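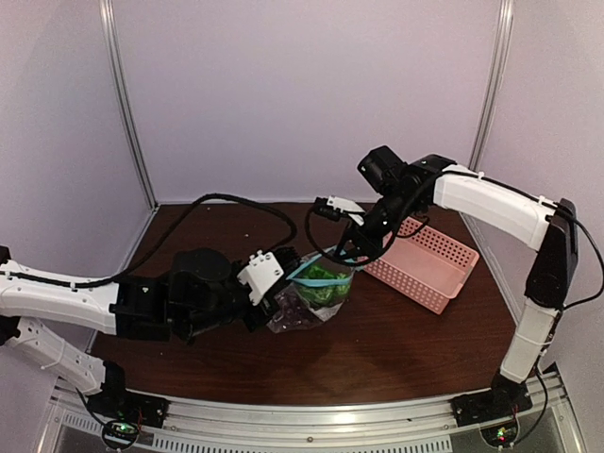 Home Diary Bench notes Kits Older Newer About

March, a little after nine in the evening

Feet up, tea gone cold, and I still have the click of a zip bag in my ears. Day four with the Lerkora trial kit and I'm going to write it all down tonight, even the dull bits, before the good parts and the annoying parts melt into one big "it was fine, I think." The write-up for the shop is due at the end of the month and past me never leaves future me anything useful.

So, the bag. I had told myself I'd spend the whole day on it and I did, minus lunch and one long phone call with the Vermeulen help desk (more on that in a minute). The idea is simple enough to explain to anybody: clear bag in the middle of the table, both arms come in, one takes one end of the blue zipper strip, the other takes the other end, they get the thing open, and then the stuff goes over into the pink basket. A kid could do it with sticky fingers while watching TV. Two arms and a very expensive box of electronics need a run-up!

I started at eight with coffee and the left arm in a bad mood. It wouldn't go to its home position and kept stopping just short, with that tiny buzz it makes when it's thinking about complaining. I powered everything down, waited, powered it up again and it behaved for the rest of the day. I have no idea what that was. I wrote "left arm, morning, sulky" in the paper notebook and I bet I'll be glad of it later.

Then I spent ages on the cables, and this is my first proper gripe for the review. The kit comes with a bag of little white ties and a drawing showing where they go, and the drawing is for a shorter cable. Or a longer arm. Either way, you end up with slack, and the slack has to live somewhere. On the left I've let it make a big arch up over the back of the table, and on the right there's a loop that sticks out past the elbow. It works. It looks like I did it in the dark. I moved one tie further along the right arm before lunch and moved it back after lunch, so call that even.

The thin cable by the right gripper is the one that worries me, the one for the little module on the white bracket. It hangs down in a loop pretty much over the bag, and every time that wrist turns I hold my breath. It never snagged today. I want a clip there, though, and I want Vermeulen to put the clip in the box and not make me go digging in my junk drawer at home.

OK, the good part. Teaching it by hand is lovely. You hold the arms, you walk them through the motion, Cunska records it (Cunska is the software, and yes, it's extra, I'll get to that), and then you play it back and trim the silly bits. I had the first bag motion in before ten. The playback missed the strip by a hair on the right side and closed those dark tips on nothing at all, very gently and very proudly. I laughed out loud alone in a workshop. Second try it got plastic, and a whole pinch of bag with it, which I then had to smooth out again with my thumbs.

What I learned, and I'm writing it here so I stop relearning it: the bag does not care where you put it yesterday. It's wrinkly and shiny and floppy and every time you set it down it picks a new shape. A block stays a block. A bag is a different object every single time, and a plain recorded motion will get you close and then leave you there. By the end of the morning I was fussing over the bag before each run like somebody plumping a couch cushion, which is cheating, and I'm going to say so in the review. If you have to pre-fluff the bag, the robot isn't doing the job, you are.

So after lunch I turned on the part of Cunska that's meant to adjust from what it sees, and I made myself a rule: drop the bag, don't touch it again. I liked the afternoon a lot more. It was slower, and it got the left end of the strip far more often than I expected. The right end is still the weak one. It comes in at a steeper angle, and I suspect that shiny plastic under my lights isn't helping. I dimmed the lamp nearest the window and it seemed a bit better, then a bit worse, so I've learned nothing there except that I own a dimmer.

The best run of the day was right before three. Both sides took hold, the strip spread open, nice and narrow but open, and the arms just held it there, steady as you like. I stood there with my hand over my mouth. Then the left one let go and went for the purple thing, which had slid down to the low corner of the bag, and the whole bag got dragged along with it. So close! I said a word. I ran it again straight away and of course it fumbled the strip.

The green leafy one is easier, by the way. It sits up high near the opening and there's plenty of it to grab. The purple one always heads for the bottom. Tomorrow I'm going to try the order the other way around, and I might try tipping the bag a little first, although tipping it is a whole new motion, and then I'm back to holding arms all morning.

And the basket. I love the pink basket. It's mine, from the bathroom, and it's the only cheerful thing on that whole dark table. I turned it on the diagonal after it kept getting bumped by the right arm on the way back, and that fixed most of it. One bump all afternoon, and a soft one.

The phone call. I rang Vermeulen about the lights on the round boards down by the bases. The right one shows red along with its green and the left one shows just green, and the manual has a page about the lights that reads as if someone translated it while carrying groceries. The help desk picked up fast (point to them), was friendly (another point), and told me a red light next to green is normal on the arm that's connected second. Fine! Put that in the manual! I'd been side-eyeing that board for days. They promised a new page would be up in March, and it is March, so I'll check before I send the review in.

Money, while I remember. The trial is 496 for the month, and they take that off if you buy. The two arms with the rail and the tabletop mounts come to 3000 if you put it together yourself, and I'd say put it together yourself, it took me an evening and one stripped screw. Cunska is free up to 1000 recorded runs and then you're on a subscription. I'm on 137 already, on day four, with one bag. Think about that before you get excited. I went a bit quiet when I saw the counter. You can delete bad runs but deleting them doesn't give you the number back, and I asked about this on the phone and the answer was a very polite no.

For a small shop in Lurnberg like ours, with customers who mostly want to pack little orders or sort returns, I can see it. I can see it for teaching, too. I wouldn't sell it to anyone who wants it running alone in the corner by the weekend, and I'd want to sit the customer down and have them open a bag with it before they hand over a card. If they giggle when it misses, they'll be fine with it. If they go pale, sell them something that does boxes.

Other stuff for the write-up, in no order. The arms are quieter than the last pair we had on the bench, I could keep the radio on low. The grippers are well made and the little screws on the white brackets haven't loosened (I check every evening, did it tonight, all snug). The rail along the front is nice and solid but it catches the light and flashes right in my eyes when I sit down, so I've been working standing up like some kind of barista. The emergency stop needs to be closer to my hand. I've put it on the left and I'm right-handed, that one's on me. And the carton it all came in is enormous and I've got nowhere to keep it for the return, if there is a return. It's in the hallway. I've hit my shin on it both mornings this week that I was in a hurry.

I also need to be fair and try another kind of bag. I've been using the same one since yesterday and it has gone soft along the strip, and that may be helping or hurting, I can't tell. There's a fresh box of them in the kitchen drawer. Take six to work. TAKE SIX TO WORK.

Tomorrow: purple first, then green. Lamp left alone. Write down every miss on the right side and which way it missed. Ask for that cable clip by email so there's a record of me asking. Move the stop button. Bring lunch, the sandwich place shuts early.

Bed. I can still hear the zip.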